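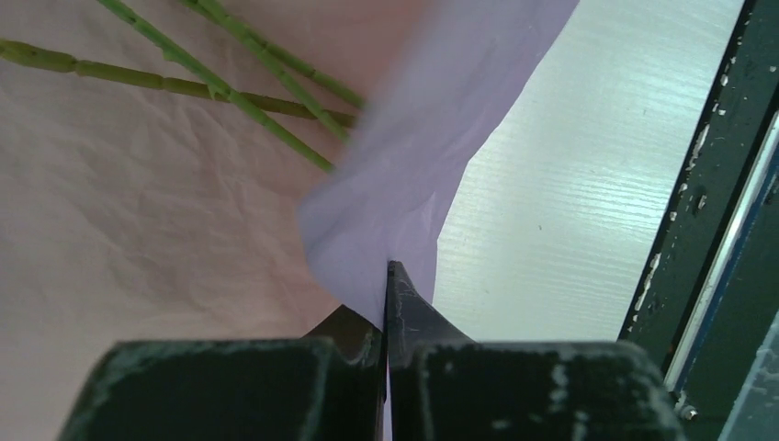 4. 수업 운영과 포장 과제

4.1 왜 하필 꽃다발이었나

처음부터 꽃다발을 싸려던 건 아니었다. 2학기 캡스톤 수업을 준비하면서 내가 적어 둔 과제 후보는 블록 쌓기, 컵 정리, 수건 접기 같은 얌전한 것들이었고, 그중 블록 쌓기는 전년도에도 했던 터라 장비도 코드도 다 있었다. 그런데 첫 시간에 학생들한테 물어보니 반응이 영 시큰둥했다. "그건 유튜브에 다 있잖아요"라는 말까지 들었다(틀린 말이 아니라서 더 아팠다). 그러다 누군가 꽃집 아르바이트 얘기를 꺼냈고, 줄기 몇 대를 놓고 포장지를 덮어 감는 동작이 생각보다 복잡하다는 말이 나오자 교실 분위기가 확 달라졌다! 그날 저녁에 강의계획서를 고쳤다.

막상 정하고 보니 수업 과제로 꽤 괜찮았다. 줄기는 길고 굵기가 제각각이라 가만히 있어 주질 않고, 시트는 잡는 순간 모양이 변한다. 딱딱한 물체만 다루던 학생들이 "위치를 알면 잡을 수 있다"는 생각에서 한 번쯤 벗어나게 만들고 싶었는데, 얇은 시트만큼 그걸 빨리 가르쳐 주는 재료도 드물다. 게다가 재료비가 싸다. 학과 예산으로 수업을 꾸려 본 사람이라면 이게 얼마나 반가운 조건인지 알 것이다.

4.2 수강생과 장비

수강생은 15명이었고 10주 동안 같은 과제를 붙들고 있었다. 조는 학생들이 알아서 짰다. 나는 전공을 섞으라고만 했는데, 섞인 조도 있고 끝까지 안 섞인 조도 있다. 솔직히 여기까지 통제할 생각은 없었고, 그래서 이 논문에서는 조 구성의 효과에 대해 아무 주장도 하지 않는다.

로봇 팔은 우리 학과에서 예전부터 쓰던 것을 그대로 썼고, 두 손가락 그리퍼의 제어와 기록은 학생들이 만든 Vovex라는 프로그램으로 했다. Vovex는 이 수업의 선배 기수가 시작해서 해마다 조금씩 고쳐 온 물건이라 코드가 지저분하다. 주석에 농담도 많다. 그래도 손목 카메라 영상과 손가락 벌림 값을 같은 시간축에 저장해 주는 부분만큼은 튼튼해서, 이번에도 손대지 않고 가져왔다. 시도별 메모는 Curov라는 공용 기록장에 남겼다. 형식은 자유로웠고, 덕분에 "포장지가 나를 싫어한다" 같은 문장도 데이터로 남아 있다.

작업 순서는 이렇다. 바닥 시트를 깔고 그 위에 줄기를 놓는다. 그다음 로봇이 덮개 시트의 가장자리를 집어 들어 줄기 위로 넘긴다. 마지막에 묶는 일은 사람이 했다. 묶기까지 로봇에 맡기자는 조가 있었지만 일정 때문에 내가 말렸고, 이건 지금도 조금 미안하다.

4.3 집기

수업 시간을 제일 많이 잡아먹은 건 역시 집기였다. 그림 4를 보면 손가락 끝이 거의 맞닿은 채로 연보라색 시트를 물고 있고, 시트는 거기서부터 위로 펼쳐지면서 한쪽이 둥글게 접혀 있다. 손목 카메라로 보면 이 접힌 부분이 줄기 끝 쪽을 가린다. 그러니까 로봇이 시트를 들고 있는 동안에는 정작 덮어야 할 대상이 잘 안 보이는 셈이다. 학생들은 처음에 이걸 인식 모델 탓으로 돌렸다. 나도 한동안 그런 줄 알고 조명부터 옮겼다(조명은 아무 죄가 없었다).

조마다 해법이 달랐는데, 나는 그 차이가 이 수업의 가장 재미있는 결과라고 생각한다. 한 조는 시트를 집기 전에 줄기 위치를 한 번 저장해 두고 그 뒤로는 아예 다시 보지 않았다. 단순하고 빨랐지만, 시트가 줄기를 살짝 건드려 밀어 버리면 그대로 엉뚱한 곳을 덮었다. 다른 조는 중간에 팔을 옆으로 빼서 한 번 더 보는 동작을 넣었다. 느려도 안정적이었고, 발표 때 박수도 이쪽이 더 많이 받았다. 또 다른 조는 시트를 덜 휘게 하려고 모서리에서 조금 안쪽을 집었는데, 이번에는 바깥 자락이 손가락 쪽으로 말려 들어와서 또 새로운 고생을 시작했다.

손가락 힘도 말썽이었다. 세게 물면 시트에 자국이 남고 약하게 물면 들다가 놓친다. 벌림 값을 한 단계씩 바꿔 가며 적당한 지점을 찾는 데 꼬박 한 주를 썼는데, 다음 주에 다른 묶음의 시트를 뜯었더니 그 값이 안 맞았다. 학생들 표정이 볼만했다. 그 뒤로 Curov에는 어느 묶음에서 꺼낸 시트인지 적는 칸이 생겼다. 내가 시킨 게 아니라 학생들이 만든 칸이고, 나는 이걸 채점표의 어떤 항목보다 높게 쳐 주고 싶었다.

4.4 시도를 어떻게 셌는가

분석에 넣은 시도는 모두 73회다. 로봇이 덮개 시트를 향해 움직이기 시작한 순간부터 손을 벌리고 물러날 때까지를 한 번으로 쳤다. 시트를 놓쳐서 다시 집으러 간 경우에는 같은 시도로 볼지 새 시도로 볼지 의견이 갈렸는데, 수업 시간에 한참 떠든 끝에 사람이 재료에 손을 댔으면 새 시도로 세기로 했다. 완벽한 기준은 아니다. 사람이 줄기를 톡 건드린 것도 손을 댄 것이냐는 질문이 바로 나왔고, 그렇다고 답하긴 했지만 영상을 돌려보면 애매한 장면이 꽤 있다.

한 조가 로봇 앞에 앉는 시간은 한 번에 10분으로 묶었다. 짧다는 불만이 많았다. 그런데 시간을 묶어 두니 기다리는 조가 앞 조의 시도를 구경하게 되었고, 구경하다가 훈수를 두고, 훈수를 두다가 자기 코드를 고쳤다. 의도한 설계였다고 쓰고 싶지만 로봇이 한 대뿐이라 그랬다.

성공 여부는 덮인 줄기 상태를 보고 학생 두 명이 따로 판정했다. 둘의 판정이 엇갈리면 영상을 같이 보고 정했고, 그래도 안 정해지면 실패로 넣었다. 이 규칙은 예전에 Flindholm에서 열린 학생 로봇 워크숍의 규정을 조금 손봐서 가져온 것이다. 원래 규정에는 심판이 따로 있지만 우리한테는 심판을 세울 여유가 없었다.

4.5 내가 본 변화, 그리고 걸리는 점

학기 초 보고서에는 "인식이 부정확하다"는 문장이 유난히 많았다. 12월에 받은 최종 보고서에서는 그 말이 줄고 "시트가 처지면서 줄기를 민다"거나 "접힌 면이 뒤쪽을 가린다"처럼 무엇이 어떻게 되는지를 쓴 문장이 늘었다. 나는 이게 참 좋았다. 원인을 잘 맞혔느냐와 별개로, 다음에 뭘 바꿔 볼지가 문장 안에 들어 있으니까. 보고서 문장을 분류한 방법은 부록에 따로 실었다.

물론 걸리는 점도 있다. 보고서를 분류한 사람이 수업을 가르친 사람, 그러니까 나다. 좋은 쪽으로 읽었을 가능성을 배제할 수 없어서, 같은 학과에서 Vieira 프로젝트를 하는 대학원생들에게 이름을 가린 보고서를 다시 분류해 달라고 부탁했다. 대체로 비슷하게 나왔지만 "원인 설명"과 "현상 묘사"의 경계에서는 생각이 많이 달랐고, 그 부분은 5절에서 두 분류를 나란히 두고 다룬다. 비교할 다른 반이 없었다는 점도 그대로 남는다. 같은 학기에 블록 쌓기를 하는 반이 하나 더 있었으면 좋았겠지만, 앞에서 적었듯 로봇이 한 대였다.

줄기 종류를 미리 정해 두지 않은 것도 다시 한다면 바꿀 부분이다. 그때그때 구할 수 있는 걸 썼더니 굵기와 마디 모양이 주마다 달라졌고, 후반에 결과가 나아진 게 코드 덕인지 재료 덕인지 말하기가 어려워졌다. 다음 기수는 첫 주에 재료부터 고르게 할 생각이다. 덮개 시트도 묶음을 한꺼번에 사 둘 것이다.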